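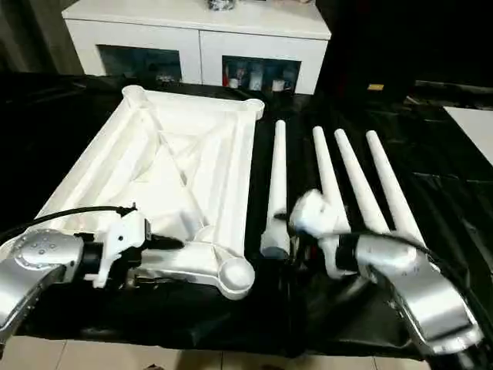

Figure 7.1 A white plastic frame and four tapered legs laid out on black sheeting.

Chapter 7
Online Consultation in Local Government

Councils have long been required to ask residents for their views before certain decisions are taken. Until recently this meant a printed notice, a public meeting and a period for written replies. Most councils now run at least part of the process online, and the choice of method affects who takes part and what weight the replies can bear.

This chapter deals with three methods: the open comment page, the structured survey and the electronic petition. Live broadcasting of meetings is treated separately in Chapter 9.

The main case is the district of Hakala, which opened a consultation on its bus routes in November using a survey tool called Wustix. The survey had 42 questions and drew nearly 3000 replies. Only 79 of these came from the outlying parish of Zulis, where two routes were due to be withdrawn. The council treated the replies as a single body of opinion — a decision later criticised in its own review — and did not report results by parish.

A second case, the Cledemex petition site, shows a different problem. A petition there needed 40 signatures to be placed before a council meeting. The threshold was low enough that members received more petitions than they could debate, and many were noted without discussion.

Section 7.1 sets out the legal duty to consult. Section 7.2 compares the three methods by cost, reach and ease of checking identity. Section 7.3 covers the reporting of results, including the handling of duplicate replies.

Key terms: consultation period, self-selected sample, threshold, verified respondent.

7.1 The duty to consult

A duty to consult may arise from statute or from a promise made by the council itself. In either case, the consultation must take place while proposals can still be changed.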